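Search this book
Enter keyword
Go

Chapter 7
Automation at the Packing Bench

Last updated January 8, 2026

7.1 Scope of the chapter

Chapter 6 treated fixed automation: conveyors, case sealers, and labelers that perform one operation on one family of goods. This chapter deals with bench work, in which items of different shape and stiffness are picked up, checked, and placed in a shipping container. Bench work was for many years left to people. The goods vary too much for fixed tooling, and order sizes are small.

The chapter follows one workplace throughout. Plindcombe is a returns and repacking warehouse that handles children's goods, small electronics, and boxed accessories for several sellers. Before the change described here, it ran 19 packing benches, each staffed by one person per shift. Two-armed robots were then placed at some of the benches under a program the company called Fandby. The remaining benches stayed manual.

7.2 Tasks and jobs

A job is a bundle of tasks. Automation acts on tasks, and the effect on the job depends on which tasks are removed and what is left. At Plindcombe the job title "packer" covered the following work:

- taking an item from the inbound tote
- comparing the item with the order record
- inspecting for damage, stains, and missing parts
- placing the item in its carton or bag
- reporting exceptions to the shift lead

Picking and placing took up most of the working time. Inspection took less time but accounted for most of the errors that reached a customer. Under Fandby, picking and placing went to the robot for items on an approved list. Inspection and exceptions stayed with the packer, who was now assigned to more than one bench.

The approved list held 200 item types at the start of the program. An item was added only after a trial in which the same packer handled it by hand and then supervised the robot handling it. Straps, cords, and loose attachments were the most common grounds for refusal — a strap can catch on a jaw or fold under the item as it is set down.

7.3 Mixed goods at a two-armed bench

Consider a bench holding one soft item and one rigid item. The two place different demands on the gripper. A rigid flat box offers parallel edges, but it lies close to the table, so the fingers must approach low or the box must be tilted by the second arm. A soft bag can be gripped at many points. Its outline changes under load, and its straps move independently of the body.

The opening between the jaws must be set before contact. An opening that is too wide disturbs nearby goods, and one that is too narrow strikes the edge of the item. Each arm is set separately.
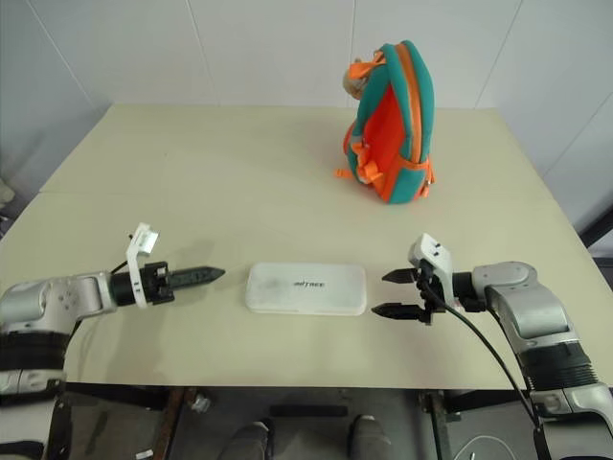
Figure 7.1. Two-armed bench with a child's backpack and a flat white box. The left gripper is closed and the right gripper is open.

The supervising packer needs a view of both grippers and of the full work surface. At Plindcombe the first layout put the packer's screen behind the bench, and stops were noticed late. The screen was moved to the side in October.

7.4 Effects on the packers

In one review period the supervised benches logged 1494 stops. Each stop required a person to clear the item, record the cause, and restart the cycle. This work did not exist under the old job title, and for the first part of the program it was not counted in the packers' output figures. Shift lead Naa Laryea asked that stops be entered as completed work, and the pay rule was changed to match.

Three effects should be kept apart in analysis. Physical effort fell, mainly in reaching and lifting. Attention became less even, with long quiet stretches broken by several stops close together. Informal training was reduced, as new packers no longer learned the goods by handling them. Section 7.6 returns to the third effect — it was the slowest to appear in the records.

Reader comments (3)

Odoi
In 7.2, does the trial use one packer or several? The text says "the same packer," but the exercises assume a group.

Dito
We run a similar bench. Clearing a stop takes longer than the robot cycle it interrupts, and I would like to see that in the tables.

Odoi
Found it, the trial method is in the chapter notes. The reference to Section 7.6 should also mention 7.5.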